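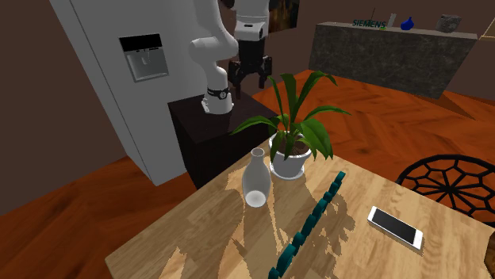
A água fria da porta

Durante muitos anos, em casa dos meus pais, a água bebia-se da torneira da cozinha, e no verão deixava-se correr um bocado antes de encher o copo. Quem queria água fresca guardava uma garrafa de vidro na prateleira de baixo, e havia sempre discussão sobre quem a tinha bebido e não a tinha enchido. Quando me mudei para este país, a primeira cozinha que aluguei tinha um frigorífico com água na porta. Achei um luxo um pouco ridículo. Passada uma semana, já não sabia viver sem ele.

O frigorífico alto e branco, com o nicho do dispensador na parte de cima da porta, tornou-se uma figura comum nas cozinhas novas. As lojas vendem-no como comodidade, mas a sua história é também a história de como deixámos de confiar na torneira. O dispensador promete duas coisas ao mesmo tempo: que a água está fria e que a água foi filtrada. A primeira promessa confirma-se com a língua. A segunda é mais difícil.

Passei uma parte do mês de junho a visitar oficinas e lojas de peças para compreender o que acontece atrás da porta. A primeira foi a Jilton, uma oficina de reparações que ocupa o rés do chão de um prédio sem elevador, coisa curiosa para quem carrega máquinas pesadas. Explicaram-me ali que, nos modelos ligados à rede, a água entra por um tubo fino nas costas do aparelho, atravessa o filtro, espera num pequeno depósito e sobe até à porta. O primeiro copo da manhã sai quase sempre mais frio do que o terceiro. O depósito é pequeno e a família bebe mais depressa do que ele arrefece.

Nesse verão, a oficina tinha registado 487 reparações de dispensadores. A maioria era coisa simples: um tubo dobrado quando se empurrou o frigorífico contra a parede, ou um filtro que ficou no lugar muito para além do seu prazo. Um técnico mostrou-me um destes filtros, cortado ao meio com uma serra. O carvão por dentro estava castanho e cheirava a vaso de flores. Perguntei quanto tempo tinha servido. Ninguém na casa se lembrava de o ter mudado.

O preço explica uma parte deste esquecimento. Na Stusport, loja de peças no outro lado da cidade, um conjunto anual de filtros custa 149 euros para alguns modelos. A empregada disse-me que muitos clientes pegam na caixa, leem a etiqueta e voltam a pousá-la. Alguns compram filtros compatíveis, como os da Fliltex, que custam menos. Outros fazem o que eu própria fiz durante bastante tempo - carregam no botão que apaga a luz de aviso e continuam a beber.

Há também a questão do gelo. Eu venho de uma família onde o gelo era para as visitas. Aqui pede-se gelo com a água, com o sumo, até com o vinho branco, e confesso que ainda me custa ver isso. O mecanismo que o fabrica é a parte que mais avaria. Os cubos ficam muito tempo no recipiente, colam-se uns aos outros e ganham o gosto da comida congelada. O conselho da oficina é deitar fora o gelo velho a cada 30 dias, mesmo se parece bom.

No bairro de Mulcahy, onde moro, a água da rede é boa e tem apenas um pouco de calcário. Uma vizinha pôs há pouco o frigorífico novo ao lado do antigo, que não teve coragem de mandar embora. No novo bebe a água. No antigo guarda uma garrafa de vidro, na prateleira de baixo, para o marido, que diz que a água da porta não sabe a nada.

Provei as duas na cozinha dela, de olhos fechados. Não acertei qual era qual. Em casa mudei finalmente o filtro, deixei correr os primeiros litros para dentro de um balde, como mandam as instruções, e com essa água reguei os tomates da varanda.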